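4.2 Processor seating task

The second of the course tasks was seating a processor in a desktop motherboard. It was proposed by Akua Antwi, who had run the previous year's cable routing task and found that students spent most of their time on perception and very little on contact. Seating a processor shifts the balance. The socket does not move, its position in the chassis is known to within a few millimeters, and the part is rigid. What remains is the last stretch of the motion, where the package has to come down flat over the contacts and must not slide once it touches them.

Students worked in teams of 2 or three. Each team received the same arm and parallel gripper, a wrist camera, and a desktop computer with the cover off and the memory removed. The processors and boards came from surplus machines that would otherwise have been recycled, and all had been checked for bent contacts before the course began. The retention frame was opened by hand at the start of every trial. Opening and closing it with the robot was offered as an extension, which only the Zeltow team attempted (Section 4.5).

A trial began with the processor in a shallow tray beside the chassis, heat spreader up. The robot had to pick it up by its edges, carry it over the socket, correct its orientation, lower it, and release it. A trial was scored as a success if the notches in the package lined up with the keys in the socket and the part lay flat when checked by an instructor. Trials that ended with the part tilted against the socket wall were scored as partial. If the measured downward force passed the limit set for the course, the controller stopped the arm and the trial was scored as a failure.
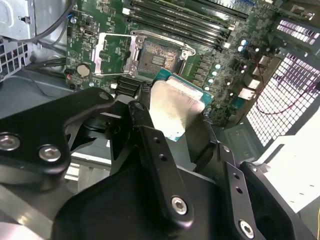

Most of the difficulty came from the angle of the part in the grasp. When the fingers closed unevenly on the package, it rotated about the line between the two contact points, and the tilt was carried all the way to the socket. Teams handled this in different ways. The Nerketti team, led by Gijs Meijer, estimated the tilt from the wrist camera using the outline of the heat spreader and turned the wrist to cancel it. This worked well under diffuse light but suffered when a bright reflection fell on the metal and broke up the outline. Sanbridge ignored the tilt during transport and lowered one edge first, letting the package pivot down against the socket wall. Their method needed no vision after the initial approach, though it was slower and gave the largest number of partial trials.

The chassis also limited the approach. With the gripper at full opening, the linkages came close to the cables below the board, and several early trajectories had to be replanned to enter from a steeper angle. Ruben Hendriks, the teaching assistant for the lab sessions, added a keep-out volume over the cables to the shared planning scene after the first session. All teams used it from then on.

Each team was given 48 scored trials. Practice trials were unlimited outside of class hours, and logs from these were collected but are not included in the results below. Force readings and joint positions were recorded in every scored trial, and the wrist camera ran throughout so that teams could review failures with an instructor at the next session.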